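Müllbeutel

Ein Müllbeutel ist ein dünnwandiger Sack, mit dem man einen Abfalleimer auskleidet, damit der Eimer selbst sauber bleibt. So weit die Definition, die ich selbst in jedes Lexikon schreiben würde. Ich beschäftige mich jetzt schon eine ganze Weile mit den Dingern (ja, freiwillig!) und finde, dass sie einen längeren Eintrag verdient haben. Man sagt auch Müllsack, Abfallbeutel oder Mülltüte, wobei ich bei »Sack« eher an die großen für den Keller denke und bei »Tüte« an meine Großmutter, die grundsätzlich Einkaufstüten genommen hat.
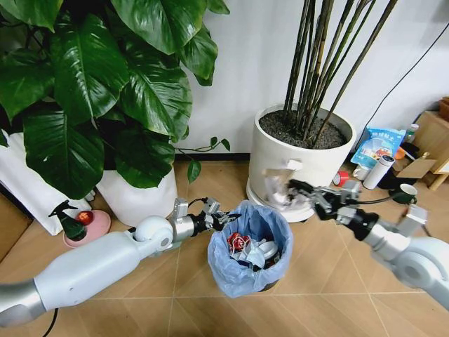 Material und Herstellung

Die meisten Beutel bestehen aus Polyethylen. Das Granulat wird geschmolzen und durch eine Ringdüse zu einem Schlauch aufgeblasen, der dann abkühlt, flachgelegt, verschweißt und perforiert wird. Blasfolienextrusion heißt das, und wer einmal vor so einem Folienturm stand, vergisst es nicht so schnell. Grob gibt es 2 Sorten: HDPE, das knistert und schon sehr dünn ganz ordentlich trägt, und LDPE, das weicher ist und sich eher dehnt, bevor es reißt. Ich mag LDPE lieber, schon wegen des Geräuschs morgens um sechs.
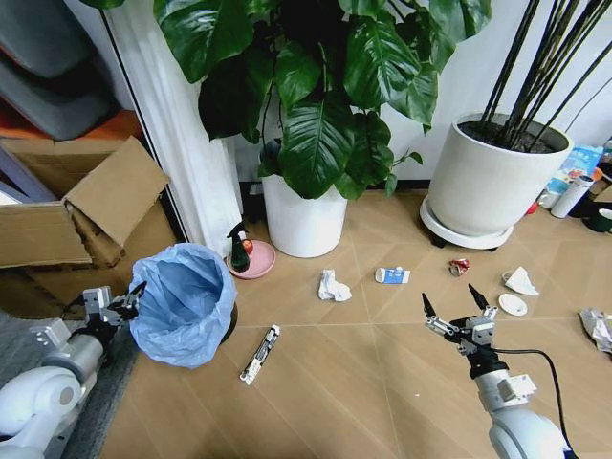
Viele Beutel enthalten inzwischen Rezyklat, und die Farbe hängt damit durchaus zusammen. Aus gemischten Altfolien wird selten etwas Helles, deshalb sind die großen Säcke so oft schwarz oder grau. Die kleinen fürs Bad oder den Schreibtisch gibt es dagegen in allen möglichen Pastelltönen. Dann sind da noch die Beutel aus Papier und aus Stärkemischungen für den Biomüll. Ob man die kompostierbaren Kunststoffbeutel in die Biotonne werfen darf, entscheidet die jeweilige Kommune, also bitte vorher nachsehen.

Größen und Passform

Das Volumen steht in Litern auf der Rolle, und da fängt der Ärger an. Ein Beutel, der genauso viel fasst wie der Eimer, ist in der Praxis zu klein, denn oben muss ja noch etwas über den Rand. Ich nehme immer eine Nummer größer und schlage den Überstand nach außen um. Bei kleinen Eimern hängt dann eben ein bisschen Folie herunter, mich stört das nicht.
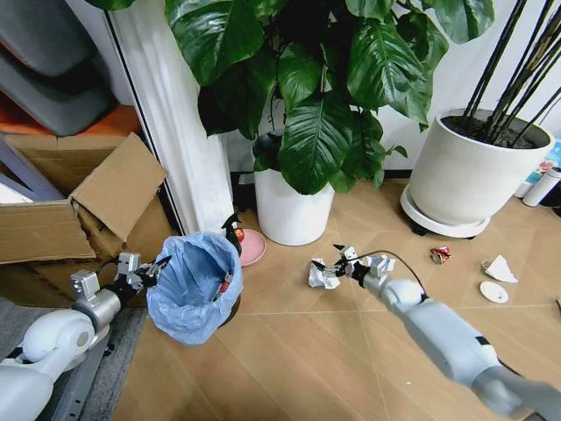
Bei runden Eimern hilft übrigens ein Knoten seitlich in der überschüssigen Folie, der zieht den Rand stramm. Zugbänder sind bequemer, kosten aber mehr, und bei ganz kleinen Beuteln halte ich sie für Luxus. Meine Vorratsrolle von Cillen hat 100 Stück und kommt ganz ohne Band aus. Im Büro in Millthorpe hatten wir früher Kartons mit 300 Stück, die haben gefühlt ewig gehalten (und irgendwann klebten die letzten fürchterlich zusammen).
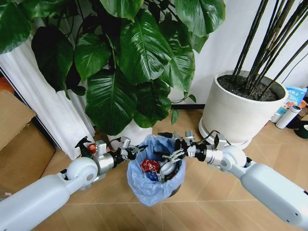 Kleiner Abfalleimer mit durchscheinendem, hellblauem Beutel.

Siehe auch: Abfalleimer, Blasfolie, Mülltrennung, Biotonne

Wir verwenden Cookies, um unser Angebot zu verbessern. Mit der weiteren Nutzung stimmen Sie dem zu. Einstellungen | Akzeptieren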